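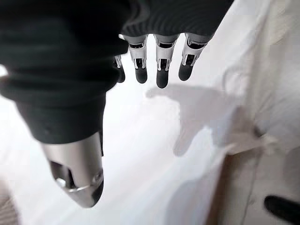
Crédit photo : Forkitz

Barres de toit Drirkby Nonen pour breaks et berlines familiales
Référence 1005 - la paire, serrures comprises

Il y a des voitures que l'on achète pour leur coffre et qui, au bout de deux étés, n'en ont déjà plus assez. Les enfants grandissent, les vélos aussi, la tente que l'on croyait compacte prend la moitié de la banquette, et l'on se retrouve sur le parking de la maison à refaire le chargement pour la troisième fois pendant que tout le monde attend avec sa ceinture attachée. C'est à ces familles-là que nous pensons quand on nous demande quelles barres de toit choisir, et c'est souvent la Nonen que nous finissons par poser sur le comptoir.

La Nonen est une barre en aluminium à profil en aile, fabriquée par Drirkby, qui se monte sur les rails longitudinaux, affleurants ou surélevés. Nous la vendons depuis plusieurs saisons et nous l'avons nous-mêmes sur le break de la maison, celui qui fait les livraisons et, le mois d'août venu, la route des vacances. Elle a remplacé de vieilles barres carrées en acier qui sifflaient dès que l'on prenait la rocade. Le profil arrondi change beaucoup de choses de ce côté : on entend encore un peu d'air par vent de travers, surtout à vide et toit ouvrant entrebâillé, mais la conversation reste possible et la radio n'a plus besoin d'être poussée.

Le montage demande une vingtaine de minutes la première fois, moins ensuite. Les pieds arrivent déjà fixés aux barres. On pose la barre avant, on règle l'écartement à l'aide de la graduation placée sous le profil, on serre à la clé dynamométrique fournie jusqu'au déclic, puis on passe à la barre arrière. Prenez le temps de bien nettoyer les rails avant de commencer, un chiffon humide suffit, car le moindre gravier coincé sous le patin finit par marquer la peinture (nous en avons vu de belles !). Après une cinquantaine de kilomètres, on s'arrête et on contrôle le serrage. Cela vaut d'ailleurs pour toutes les barres, les chères comme les autres.

Côté charge, Drirkby annonce 75 kg répartis sur la paire, mais c'est toujours la limite la plus basse qui compte, et celle de votre voiture est inscrite dans le manuel, au chapitre du remorquage et du chargement. Sur certaines berlines elle ne dépasse pas 50 kg. N'oubliez pas de déduire le poids des barres et celui du coffre ou des porte-vélos - un coffre de toit vide pèse déjà facilement une quinzaine de kilos.

La rainure en T sur le dessus accepte la plupart des accessoires du commerce. Nous y montons sans difficulté les coffres Wendt, y compris le grand modèle, ainsi que les porte-skis et les porte-kayaks de la même maison. Le joint en caoutchouc se recoupe à la longueur voulue avec un bon cutter. Gardez les chutes dans la boîte à gants, elles resservent le jour où l'on change de coffre.

Caractéristiques
Longueur de chaque barre : 120 cm
Matière : aluminium anodisé, pieds en polymère renforcé
Fixation : rails affleurants ou surélevés
Rainure : en T, avec joint à recouper
Coloris : gris ou noir
Serrures : à clé unique, 2 clés fournies
Garantie : 2 ans

Prix : 176 € la paire, TVA comprise
Page mise à jour le 18 septembre 2025

Disponibilité
Le gris est en stock. Le noir arrive en petites quantités et part vite avant les départs au ski, alors si vous y tenez, mieux vaut nous passer un coup de fil. En mars, quand les coffres redescendent des toits, nous reprenons aussi les anciennes barres Drirkby en bon état contre un avoir, à condition que les clés soient avec !

Avant de commander
Relevez la marque, le modèle, l'année et surtout le type de rails de votre voiture. Un même break a parfois été vendu avec trois toits différents, et la photo de la carte grise ne nous le dira pas. Si vous hésitez, envoyez-nous une vue du toit prise de côté, nous vous répondrons dans la journée. Pour les toits nus, sans rails, il faut un autre pied et un kit propre au véhicule, que nous commandons à la demande.

Les barres peuvent être retirées au magasin ou expédiées en colis long. La pose à l'atelier est offerte pour tout achat d'une paire avec un coffre Wendt, sur rendez-vous, et l'on vous montrera en même temps comment tout démonter.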